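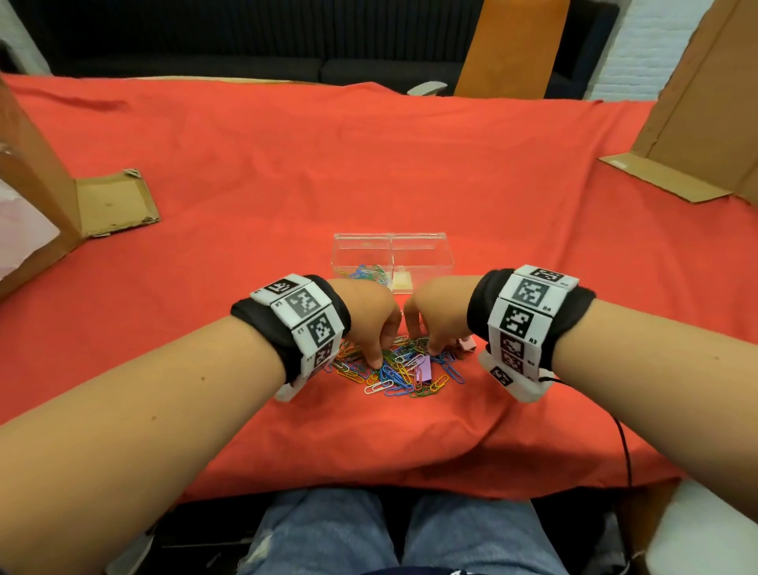 Clemcombe Robotics Circle, minutes of the meeting of 14 July 2019

Welcome and thanks to everyone who gave up a sunny afternoon, and to whoever brought the lemon bars!

Most of our time went to Ika, our sorting arm, which kept squeezing after it jammed on a paper clip in May and cracked its own finger (the stop button took 2 seconds to respond, far too long for anyone's comfort). We had a long and very friendly talk about it. Agreed that Ika stays unplugged until the button is rewired and has passed 22 test stops in a row. Clip sorting will carry on by hand in the meantime.

Ramis is running nicely, though its base still needs tightening.

Spare finger for Ika: approved, to be ordered this week.

Next meeting at 9, same room.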